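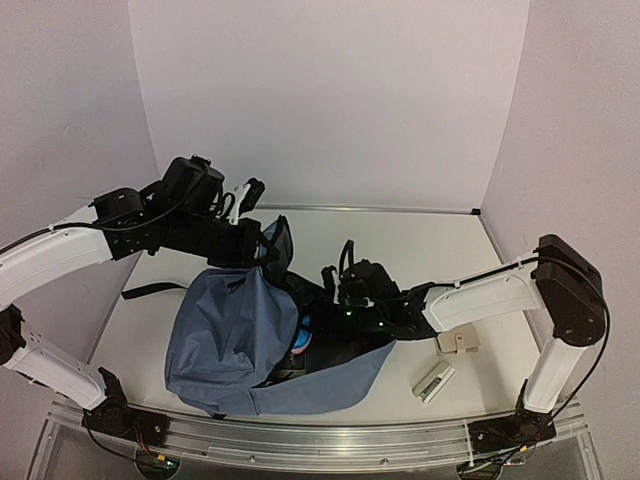

Page last changed: March, 4:12 p.m.

Tadlow Community Help
Public Art and Murals > Permissions and Upkeep

Who is responsible for a commissioned mural once the building is sold?

Posted by Ridgeline Tenants Association

Our association represents the residents of a four-story building on the east side of Tadlow. In 2000 the former owner commissioned a mural for the north wall, which faces the public parking lot. The artist signed the work and received a single payment. A short letter of agreement exists, and we hold a copy. It describes the design and the fee of 953 dollars for paint and lift rental, but it says nothing about repair, removal or ownership of the image.

The building has now been sold. The new owner, Majimbun Properties, has informed us in writing that the north wall will be cleaned and recoated as part of general exterior work. The notice gives us 60 days to comment. Several residents would like the mural kept. Others would accept its removal provided that the artist is told first and that a proper record is made.

We request guidance on the following matters. Does the sale of the building transfer the mural along with the wall? Must the artist be notified, and by whom? If the work is kept, who is expected to pay for repairs? The lower part of the wall has been tagged repeatedly, and the paint near the downspout is lifting. We would also welcome advice on protective coatings, as a contractor has proposed a product named Skoltex and we have no experience with it.

Posted by Bayu Kusuma

I served for 8 years on the mural review panel in a neighboring district and offer the following as general information. It does not replace the advice of an attorney.

Two separate things are involved. The first is the physical painting, which is part of the wall and ordinarily passes to the buyer with the building. The second is the copyright in the image. Unless the artist signed it over in writing, the copyright normally remains with the artist. Your letter of agreement should be read closely on this point. A statement that the owner "has paid in full" is not, in my understanding, a transfer of copyright.

With regard to notice, federal law gives the makers of certain works of visual art a limited right to object to their destruction or alteration. Whether a particular mural qualifies depends on several facts, including the standing of the work and whether it can be taken from the building without being destroyed. Where a painting can be removed intact, the law provides a procedure under which the owner gives written notice and the artist has a set period to respond. A painting applied directly to brick can rarely be removed in one piece, and in such cases the wording of the original agreement matters a great deal. An attorney who handles art matters should see the letter before the comment period closes.

The duty to notify, where it exists, rests with the building owner. Your association may nevertheless write to the artist, and I would recommend doing so this month. Send the letter by certified mail to the last known address and retain the receipt.

On repair costs, I am not aware of any general rule that obliges an owner to maintain a mural. In my former district the panel encouraged a written maintenance agreement, signed by the owner, the artist and the sponsoring group, which named the party responsible for tag removal and set a date for inspection. Any repainting should be offered to the original artist first. Please also establish whether the wall was registered with the city when the mural was made. Registered walls may be subject to additional review.

Posted by Zulura Wall Painters

We concur with the reply concerning the written agreement.

As to coatings, we have not used Skoltex and cannot comment on it. In general, coatings are either sacrificial, meaning that they wash off together with the tag and must be applied again, or permanent, meaning that the tag is wiped away and the coating stays. Sacrificial coatings are usually preferred over artwork. A test patch should be made in a low corner and left through a change of weather before the whole wall is treated. No coating should be applied over lifting paint. The downspout should be repaired first, and the brick allowed to dry.

Posted by northlot_resident

Photograph the wall before anything is done to it. Include the signature and the date. An overcast morning is preferable, and the parking lot is generally empty before 7 a.m. Our building did not do this and the only surviving record is a newspaper clipping.

This thread remains open to replies from registered members.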